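Cuaderno del taller, 23 de septiembre de 2020

Tema: reparación del PC viejo que controla el horno de cerámica, y de paso las primeras pruebas con el esmalte de ceniza.

¡Por fin salió el celadón de ceniza! Lo escribo antes que nada porque llevo desde julio detrás de ese verde y esta mañana, al abrir el horno, estaba ahí, en el cuenco bajo de la segunda repisa. Verde grisáceo, con la gota justa en el borde del pie y sin una sola burbuja. Nelly Cárdenas pasó a dejar las cajas de arcilla y se quedó un buen rato con el cuenco en la mano, girándolo hacia la ventana. Me pidió la receta y le dije que se la paso en cuanto me salga por segunda vez.

Sobre la ceniza. Es de encina, de la chimenea de la casa de Montoya, cribada en seco y lavada dos veces. Las tandas anteriores las lavé más, con la idea de quitar toda la parte soluble, y creo que ahí estaba el error: el esmalte quedaba mate, como seco, con un tono de cartón que no le gustaba a nadie. Con dos lavados sigue siendo cáustica (¡guantes, por favor, que a Brayan se le pelaron los dedos la otra vez!), pero funde mucho mejor. La guardé en el cubo de tapa azul, ya seca. Quien la use, que apunte cuánto saca.

El feldespato es el de Clistham, del saco que ya estaba abierto. El caolín, el de siempre. La mezcla la pasé por el tamiz fino y la dejé reposar toda la noche antes de esmaltar. Al día siguiente estaba espesa como nata y le eché un chorrito de agua, a ojo, cosa que no debería hacer y que ahora me impide repetirlo con exactitud. Próxima vez: medir densidad y anotarla AQUÍ, no en un papelito.

Bizcocho a 900 grados, como las tandas de primavera. Brayan Rivadeneyra insiste en que con esta pasta convendría subirlo un poco para que absorba menos, y puede que tenga razón, porque en las piezas finas el esmalte se carga muchísimo en un segundo de baño. Le he dejado apartados unos platillos para que haga la comparación como él quiera. Yo de momento no toco nada más, que si cambio dos cosas a la vez luego no sé a cuál darle las gracias.

Lo del PC. El programa de curvas se colgaba en mitad de la subida y dejaba el horno parado en la última consigna, con el peligro que tiene eso. Desmontado, limpio por dentro y con pasta térmica nueva en el procesador. De momento aguanta. He dejado la curva escrita a mano y pegada en la puerta del armario, por si hay que terminar una cocción con el mando manual.
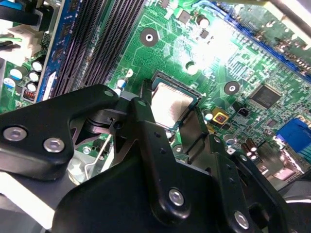

Sigo con la curva, que para mí es media receta. Subida lenta al principio, con la mirilla abierta hasta que deja de salir vapor. Luego más alegre. La meseta final la alargué y después dejé caer la temperatura sin forzar nada, con todo cerrado. En la cocción anterior abrí antes de tiempo por pura impaciencia y el esmalte se cuarteó en todas las piezas grandes -- en las pequeñas no, y eso todavía no lo entiendo del todo. Hoy he esperado hasta que el pirómetro marcó 70 y he abierto con toda la tranquilidad del mundo. Bueno, con casi toda.

Resultados por repisa, de arriba abajo:

Arriba: vasitos de prueba. Verde más claro, tirando a agua. Bonitos, pero con pinchazos en la zona del labio. Sospecho de polvo en el bizcocho, no los pasé por la esponja.

Segunda: el cuenco bueno y dos platos. El plato de la derecha tiene el mismo verde con una mancha parda donde la capa quedó fina, y a mí la mancha me encanta. No es un defecto, que conste en acta.

Abajo: jarra alta. Esmalte corrido hasta el pie y pegada a la repisa. La he sacado con cincel y paciencia, la repisa necesita otra mano de alúmina. La jarra se salva si le lijo la base.

También metí una plaquita con el engobe Flaltum, el rojo, debajo del celadón. ¡Qué sorpresa! Se pone de un color té muy profundo, y en las líneas incisas se recoge casi negro. Nelly dice que le recuerda a la miel de castaño. Hay que probarlo en una pieza entera cuanto antes, con dibujo sencillo, hojas o algo así, y dejar que el esmalte trabaje solo.

Pendiente:

Pedir conos a Tekia, queda la caja empezada y poco más.
Repetir la mezcla pesándolo todo, agua incluida.
Lavar otra tanda de ceniza, igual que esta, y guardar una muestra sin lavar para comparar.
Alúmina en la repisa de abajo.
Platillos de Brayan: marcar el bizcocho por detrás con óxido, que a lápiz se borra.

El cuenco está en la estantería de la entrada. Se puede tocar, pero no prestárselo a nadie hasta que haya otro igual.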